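# Kumley library to close for six weeks for floor and heating work

The public library in Kumley will close in January so that crews can replace the heating system and repair the floor in the main reading room. The town expects the building to be shut for six weeks.

The boiler dates from the last major renovation and failed 13 times last winter, according to the library's annual report. On two of those occasions the building closed early. Parts for the unit are no longer made, and the town council voted 8 to 1 in November to replace it instead of paying for another round of repairs.

Ravis Mechanical won the heating contract. The floor work will go to Guvano Flooring, a Mowat firm that also did the hallways at the middle school. Both companies are to work in the building at the same time to keep the closure short.

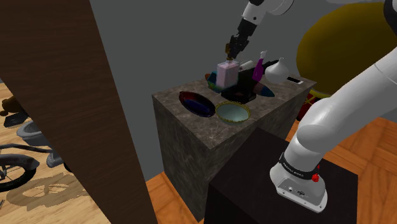
Books already checked out when the library closes will not be due until it reopens, and no late fees will be charged for that period. The outdoor book drop will be locked for the whole six weeks. Readers who want to return items sooner can take them to the Mowat branch, where Kumley cards are also good for borrowing.

Holds are being handled separately. The library has 263 holds waiting to be filled, and these will be sent to Mowat starting in mid-December. Anyone who would prefer to wait and pick up in Kumley should tell the front desk before then. Holds placed online during the closure will go to Mowat by default.

The children's story hour will move to the lower level of the town hall, at 10 a.m. as usual. Space there is limited and parents are asked to sign up ahead of time. The evening book group will take a break and meet again in March. Tax forms, normally kept by the library entrance, will be set out in the town clerk's office.

Public computers will not be available in Kumley while the work is going on. The Mowat branch has eight machines, which can be reserved by phone for up to an hour. Wireless service in the Kumley parking lot will stay on except for a few days when the power is shut off to connect the new equipment. Those dates have not been set.

Part of the parking lot will be fenced for deliveries, and the side entrance on the alley will be blocked. Street parking in front of the building is not affected.

The project is paid for from the town's capital fund and does not require a tax increase. A reopening date will be posted on the front door and on the library's website once the floor work is finished.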